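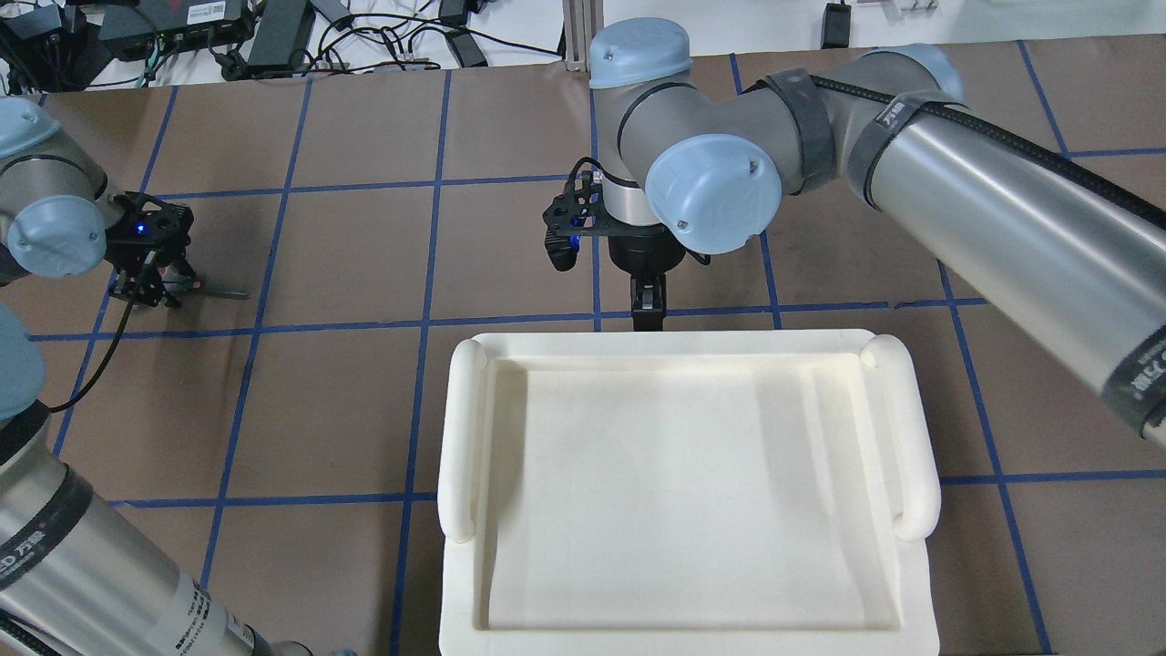 White tray, blue tape grid

On 6/14/21, Araceli Tlapale wrote:
> With 100 markers loaded, the store locator jumps back to
> the default zoom when a user closes a popup. Is that the
> Mudach plugin or our theme?

It's the plugin. Version 29 calls fitBounds again on every popup close. Set refit to false in the map options and clear the cache.

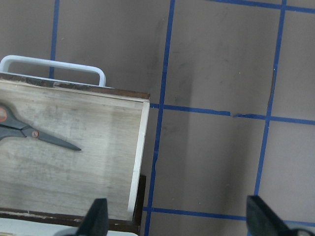 Clustering is a separate setting. I keep the radius at 40 pixels; at 80, the Trastton branches merge into one marker even at street level. Clusters are assigned by grid cell, much like squares marked out in blue tape on a floor, so two pins on either side of a line stay apart -- even if they nearly touch. Shifting the grid origin only moves the problem.

The patch for the refit default is due in July.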